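3.2 The Work Surface
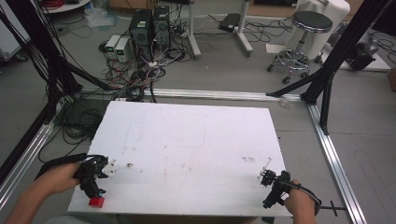 2 min read

Figure 2. The white board on its aluminum frame, with a small red cube at the lower edge.

We love this board! It is plain, flat and easy to live with, and every tabletop task in our study is laid out on it. The scuffs and faint brownish marks in Figure 2 are spread across its surface. Wissam Obeidat chose the rail frame, which gives the space a clear outline against the gray floor. Lina Nseir planned the layouts, 480 in all, and the small cube (a real favorite of ours) appears in most of them.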